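Working Rules for the Tabletop Robot Cell
Project report, Misaki Kamata
Sep 10, 2021

3. What the rules cover

The lab already had a safety sheet for the arm, but it only dealt with people: where to stand, who holds the stop button, when the power goes off. It said nothing about how to set up a trial so that another student could repeat it. My project was to write those rules and use them through one block of 300 grasp trials.

I started from the checklist used in the Kallio project and cut it down to what fits on one page. The main rules are:

Run at reduced speed whenever a hand may enter the work area.
Check both fingers and all cabling before the first trial of a session.
Write down the starting pose of the object before the arm moves.
Log every trial, including the ones stopped by the operator.
Do not change the object set in the middle of a block.

4. Results

Of the 300 trials, 33 had an incomplete log entry. Most of these were missing the starting pose. Operators filled in the result first and then forgot to go back. I moved the pose field to the top of the form, and the second half of the block had fewer gaps.

The rule on object condition caused the most discussion. Puditz, our partner group, wanted every item cleaned before use. We decided to allow worn items as long as their condition is noted, and to treat the table surface the same way. 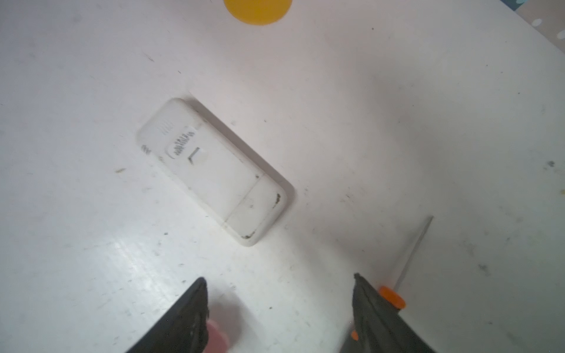
Figure 2. Wrist camera view with a white plastic device lying diagonally between the gripper and a round yellow object. The tabletop has specks and scuffs.

5. Open points

The rules do not yet say how often to recheck the wrist camera mount. Serkura's manual gives no interval, so I have proposed once per session. The Clernden lab will try the page in October with two new operators, and their comments should go into the next version.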